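Collecting examples by hand: news from the Kalluncombe room
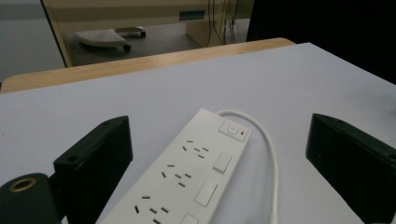
The hand-held gripper over a power strip with individual switches, one of the objects in the current set.

Since July our small group at Dirnska is recording examples for Fludari, the learning system we develop together with the workshop at Urquijo. A person holds the gripper, does an everyday task with it, and the camera on the tool records what the fingers meet on the way. Later the system studies these recordings and tries to find the movement by itself.

At the moment we have 664 recordings that passed the check. Another 68 were put aside, mostly for the reason that the person started to move before the recording was on. We keep them in a separate folder and will look at them again in autumn.

The power strip task is more difficult than we expected. The switches are flat and have nearly the same color as the housing, so the edge of a switch is hard to find in the picture. We ask everybody to approach slowly, with the fingers open, and to stop for a moment before touching. One session takes up to 15 minutes, then please give the tool to the next person - the wrist gets tired and the movements become less clean.

We still need examples from left-handed colleagues. Until now only three of them have joined. No experience is necessary, and the instruction sheet is on the shelf by the door in Kalluncombe. Please write the name of the task in the list before you begin, also when you only repeat a task from the day before.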